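**Prokley depot: changes to container release**

From January, import containers held at the Prokley depot will be released against a single reference number. The separate haulier code is being dropped. Drivers should have the reference ready at the gate, along with the trailer plate and seal number. Bookings made through the Makbridge office before the change stay valid and need no action.

Free storage remains at 7 days for dry units and 2 days for reefers. Tank containers are charged from arrival – the old exemption for empty, cleaned tanks ends with the current rate sheet. Kaj Bergmann has the revised sheet and will send it on request.

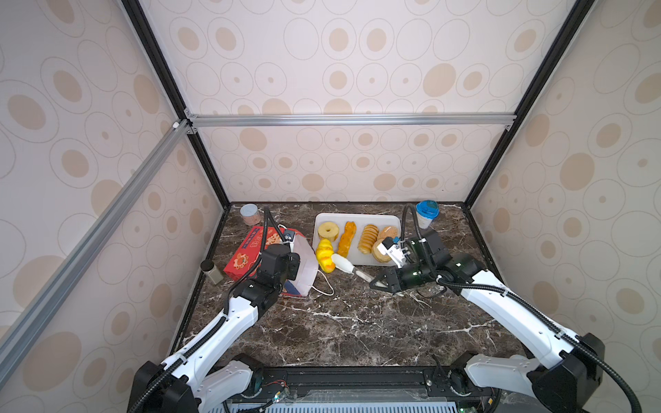
### Flulport feeder

The Flulport feeder keeps its current rotation, with cargo cut-off moved 6 hours earlier. Verified gross mass must be filed by the same cut-off. Late filings roll to the next sailing. Part loads for Atallah go to bay 51 for consolidation. Questions on routing go to Afaf Tannous at the Makbridge office.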